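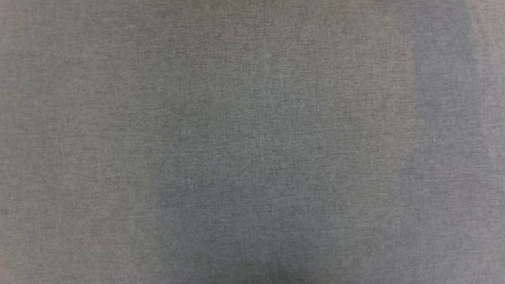
The grey cloth, as seen from the camera.

I have now spent more of this spring looking at grey fabric than I spent choosing my own sofa. Our project group is called Fletus, after a vote I lost, and our task for the Munasinghe Cup is laundry. Two arms, one surface, clothes. The rules run to 11 pages and the word "neat" is never defined.

We began in April with tea towels, which lulled us. A tea towel has four corners and no ambitions. Then we moved on to sportswear and learned about stretch. The left arm takes an end, the right arm takes the other, and in between is a length of red knit that would like to be a rope. Give it a bit too much pull and it twists. Give it too little and it sags in the middle like a hammock, and the software (ours is called Meleo, I lost that vote as well) decides it must be looking at a different garment.

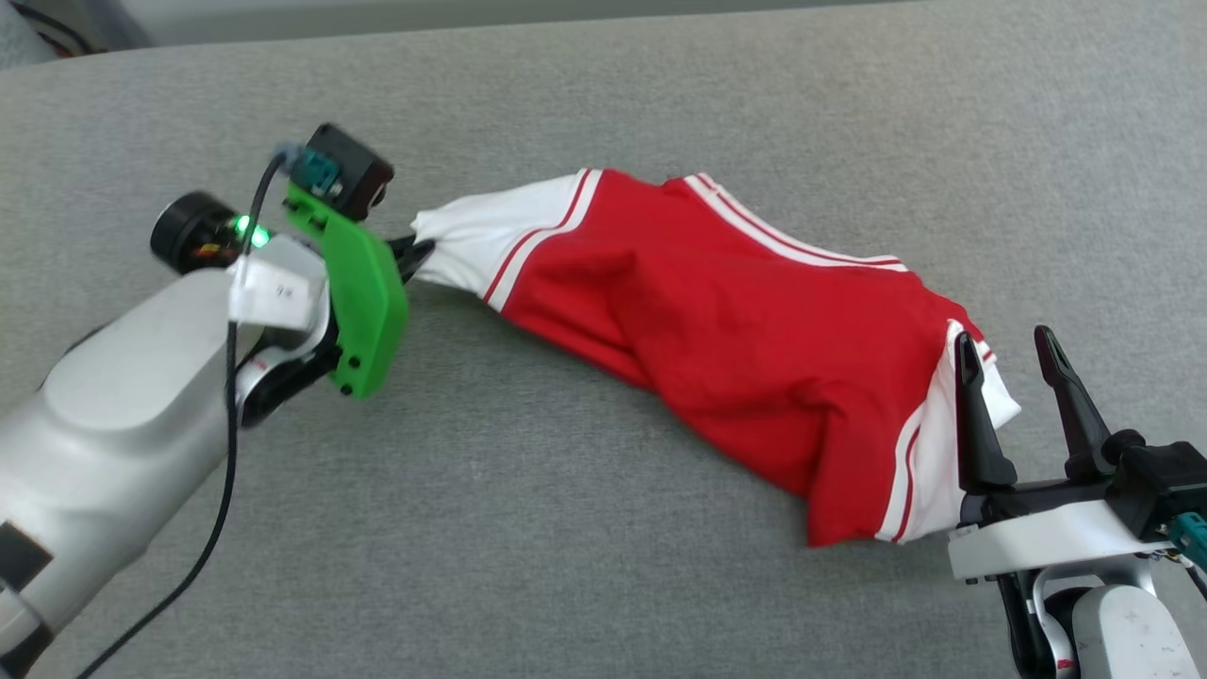 White trim is its own argument. Meleo is fond of edges, and a stripe looks a lot like an edge if you've been brought up on tea towels. I wanted to retrain on plain shirts first and was outvoted — there's a pattern here — so we are doing stripes now, with roughly 900 attempts logged and a spreadsheet whose "notes" column has become quite bitter.

My own job is the grip. Pinch a narrow bit of cloth and you've got hold of it nicely, but you have no idea which way up the rest is. I've written 7 versions of the routine that's meant to sort this out. Version 4 was the best one and I saved over it.

The heat is at Bullel Hall and we get two goes at each garment. Still to do before then: slow the right arm down, fix the stripe business, and find out who has the spare key to the lab cupboard, as the other garments are in it.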